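Zerkance Road Allotment and Garden Society
Minutes of the May meeting, held in the back room at Farkas

Present: Wendelin Zwahlen (chair), Mitra Abbasi, Els Wuyts, Babak Najafi
Apologies: Yasaman Golestani, who sent hers by text at 7:40 and then sent four more texts with opinions on the agenda. These are recorded under the items they belong to.

1. Minutes of the last meeting

Approved, with one change. Babak did not "storm out" in the hose discussion. He left at a normal speed to move his car. Els asked that the word "again" also be removed. Agreed.

2. Water

The second tap is still dripping. Mitra has tightened it, wrapped it, and spoken to it. Clatura, who put it in, say the drip is within tolerance. Wendelin asked whose tolerance. Mitra will write to them once more and copy in the landlord.

Hoses: the rule remains that a hose may not be left running while its owner is at the bakery. Yasaman (by text) wanted it noted that she was gone for 11 minutes and that the line was long.

3. Compost

The left bay is full. The middle bay is also full. The right bay contains a door. Babak believes the door was put there to keep the heat in. Els believes it was put there by someone who had a door. It will be taken to the dump by whoever next borrows the trailer, and until then members should please stop adding things to the door.

Cooked food has been found in the middle bay, including most of a lasagna. Members are reminded of the sign. Els offered to make the sign bigger. 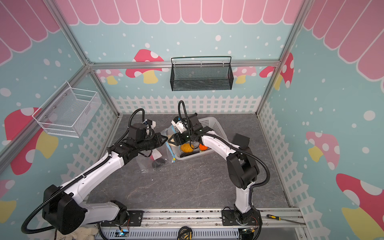
4. Seed order

The Tandusetti beans did badly last year in every plot except Wendelin's, and Wendelin would like them again. After discussion it was agreed to order the Tandusetti for Wendelin and something that grows for everyone else. Mitra will circulate the list. Members who reply "whatever you think" will get radishes.

The order came to $200 last year. Babak asked if we could keep it to that. Els said we could if he gave up the artichokes. Item moved on.

5. Slugs

A long item. Beer traps were reported as popular with the slugs and with one member. Copper tape works until it rains. Yasaman (by text) recommends going out at night with a flashlight and a bucket, but did not say what happens to the bucket. Babak wanted to know if last year's bucket was ever found.

No decision. The slugs to be carried over to the next meeting.
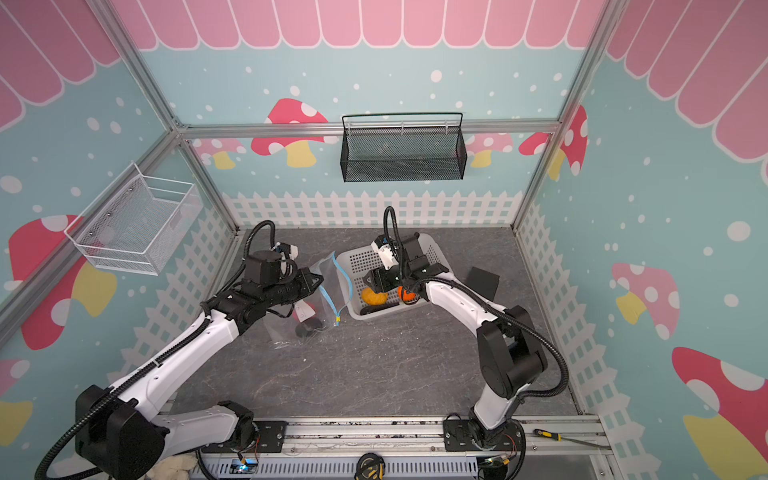 6. Plot 2

Still overgrown. The tenant has been written to and has replied that it is a meadow. Wendelin read out the part of the rules about cultivation — it does not define meadow. Els pointed out that there were three thistles in it taller than she is. Wendelin to visit and be firm.

7. Summer open day

Plant stall as before, Mitra in charge of pricing after what happened with the tomatoes. Entry stays at 50 cents, children free. Babak will ask about the tables. Els will ask about the tables after Babak has.

8. Any other business

The shed key is missing. The spare shed key is in the shed.

Meeting closed at 9:15. Next meeting in the same room, and would whoever has the key please bring it.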